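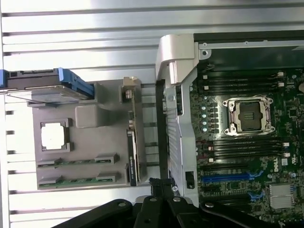
Fasil Habte doubts that the planner plans anything. His complaint, made in the middle of our visit and within earshot of the people who wrote it, was that the software replays a script and calls it reasoning when a step happens to match.

Mebrat Gudeta wrote a good part of that software. It is called Brukham, and its job is to decide in what order a robot arm should handle memory modules, a processor, a drive and a card when a desktop computer is being serviced. She did not argue as much as I expected.

"The order is mostly fixed," she said. "You could write it on an index card. What we plan is the approach, the angle of the wrist, when to back off. That part is real."

How real is harder to say. The team's log for September lists 215 attempts at seating a memory module. I asked how many needed a person to step in, and Gudeta said the log did not separate those out until version 2. Habte, who had heard this before, looked at the ceiling.

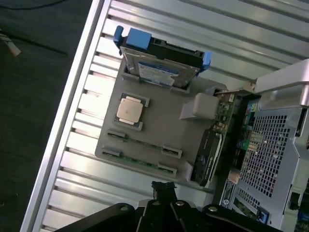
The log also has no entry for the time the arm spends doing nothing. Brukham waits for a fresh pose estimate before each grasp, and if the estimate disagrees with the last one it asks again, up to 24 times, before it gives up and flags the step. Gudeta calls this caution. I would call it a perception problem that has been moved into the planner, and when I put it that way she shrugged.

"Shiny metal is hard," she said. "Depth readings on it are garbage. We filter what we can."

Habte wants the retry limit cut and every failure logged with the raw readings. "Then we'd know which half is broken," he said. "Right now each half blames the other."

The two agree on one thing: the 30 second timeout in the force controller was a guess, and it is still in there. Gudeta said it would be replaced before the software goes to the Turberg site. I asked when that was. She said it depended on the timeout.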